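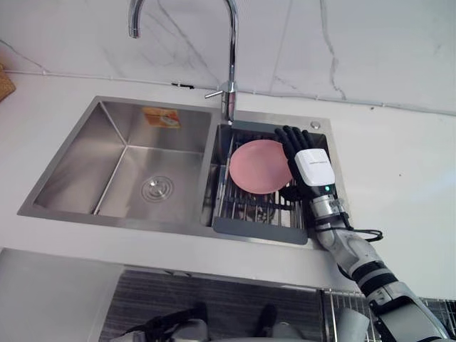 Teleoperated dish handling at one kitchen sink, recorded by people who would rather have been eating off the dishes. The set holds 300 demonstrations of a person driving a robot arm by remote control through small jobs with a plate, a cup and a drying rack. No policy checkpoints are included. We trained some, and they are having a rest.

Maintained by the Skestel kitchen group. Version note, 7/1/19: the cup episodes have been re-exported, see Known problems.

## What's in it

| Subset | Demonstrations | Notes |
|---|---|---|
| `plate_lift` | 100 | plate starts lying on the rack |
| `plate_upright` | 100 | ends with the plate on its edge |
| `cup_hold` | 50 | mostly useful for the wrist view |
| `mixed` | 50 | operator's choice, and it shows |

Each episode folder has a head view, a wrist view, joint positions, gripper opening, the operator's commands and a one-line text label. Labels are lowercase and blunt: `pick up plate`, `stand plate in rack`, `hold cup`. One operator wrote longer labels with feelings in them. Those were shortened.

## How the demonstrations were made

Operators drove the arm with Cinby, our remote control program, while watching the head view on a monitor. Commands were logged before smoothing. If you want the smoothed ones, they are in `cmd_filtered`, and they make everybody look more talented.

An episode starts when the operator presses record and ends when the operator presses it again or runs out of time. The limit is 60 seconds. That sounds generous until you try to get a finger under the rim of a flat plate from two rooms away. 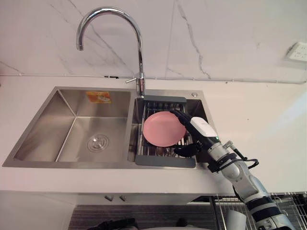
Flat plates account for most of the failed attempts. The usual recipe is to come in low from the right, get one finger beneath the rim and close slowly. Closing fast sends the plate sideways across the rods with a noise that the microphone, mercifully, was not set up to record.

Failed attempts are kept and marked `success: false`. Please don't filter them out before looking at a few. Several contain a decent recovery, and one operator's third try is often better than anybody's first.

## Views

The head view covers the sink, the arm and a good stretch of counter. The wrist view covers whatever is being held, at very close range, plus a lot of gripper. We considered moving the wrist camera and decided that a crowded view was still better than redoing the bracket.
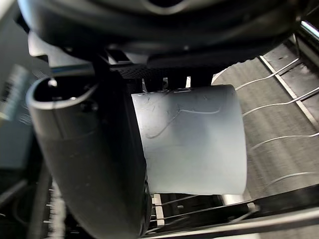

*Wrist view, white cup held against the gripper finger.*

Nearby things look bigger and bent in this view. Calibration files are in `calib/`, one per recording day. Use the one that matches. We know the numbers look nearly identical, and we also know what happened when Trịnh, our training pipeline, was fed the wrong one for a whole evening.

## Loading

```
from nomusetti import open_set

s = open_set("skestel_sink", subset="plate_upright")
ep = s[0]
print(ep.label, ep.success, len(ep.frames))
```

Nomusetti reads the episodes in place and doesn't unpack them to disk. Version 0.4 or later, please. Earlier ones swap the two views without saying so.

## Labels for the end state

In `plate_upright`, success means the plate is standing on its edge in the rack and the fingers have let go of it. A plate that is upright only while somebody is holding it gets `partial`. We argued over this for longer than recording the subset took.

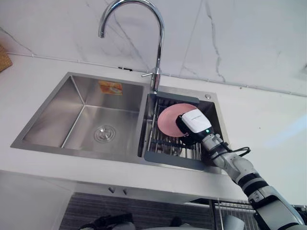 *Plate on its edge in the rack, gripper still closed on the rim.*

Tilt is not labeled. If you need the angle, estimate it yourself and send us the script.

## Known problems

- Timestamps in `mixed` drift late in the longer episodes. Resample against the head view.
- The old `cup_hold` export dropped the gripper opening. Anything downloaded before the version note should be replaced.
- The text label in a few episodes says `bowl`. There was no bowl.
- One sink, one rack, one pink plate. A policy trained on this alone will have firm opinions about pink.

## Use

Free for research and teaching. Commercial use: write first. If you publish numbers, state which subset you used and whether failures were included, and give the success rate with and without `partial`.

More cup episodes are planned for September, with a second plate in a different color if the budget can stand it. Bug reports go in the tracker under `sink`. The `kitchen` tag belongs to the people with the toaster.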